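Stumari Boards > Old Hardware > Printers
Last updated: Thursday

Plester 378 won't feed from tray two

ruawai_rod: Inherited a Plester 378 from the office. Grey, 32 kilos, the colour of old dentures. Tray one is fine, tray two grabs three sheets and sulks. Rollers or separation pad?

tonerhound: Pad. It's always the pad on the 378. Moria sells them for $52, a bit rich for a square of cork.

inkless: Disagree. If it pulls three at once, check the tray spring first. Mine was bent and I'd already bought two pads on tonerhound's advice.

tonerhound: You bought two because you glued the first one upside down.

ruawai_rod: Bench at my place. 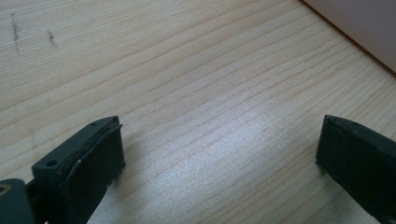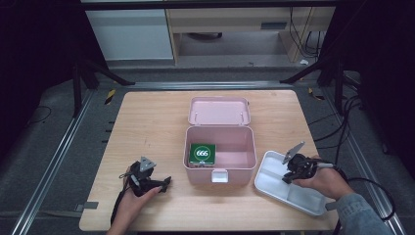 Top one is the wood grain, bottom one has the pink box on the table.

inkless: Nice grain. Put a mat under the printer or the feet will mark it.

ruawai_rod: Spring was bent. Straightened it, ran 1000 sheets, one jam.

tonerhound: One jam. That'll be the pad.

Comments (3)
fuser_fan: Is the duplexer meant to groan?
inkless: Yes.
tonerhound: No.

Contact the moderators | © Stumari Boards | Back to top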